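4. Caring for your Plondico table top

Your table is now upright, which puts you ahead of many owners. Leave it for 20 minutes on level ground before going further.

1. Wipe the top with a soft cloth, following the grain.
2. Dry it with a second cloth. Your sleeve is not a cloth.
3. Check the four leg bolts again. One will have been missed. 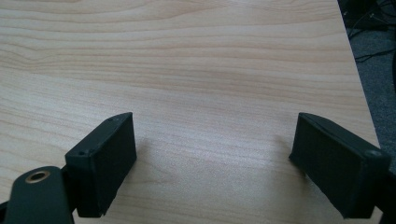 Scratches are easiest to prevent while the top is still bare. Fit the felt pads from bag C to anything heavy or hard-footed before it goes on. On a pale finish, wipe with the long wavy lines that run from side to side – going across them tends to leave smears in the lighter areas, where you will notice them every breakfast.

Note: Darkton wax is sold separately, in 110 ml tins.

Caution: do not stand on the table to change a light bulb. We know. Use a ladder.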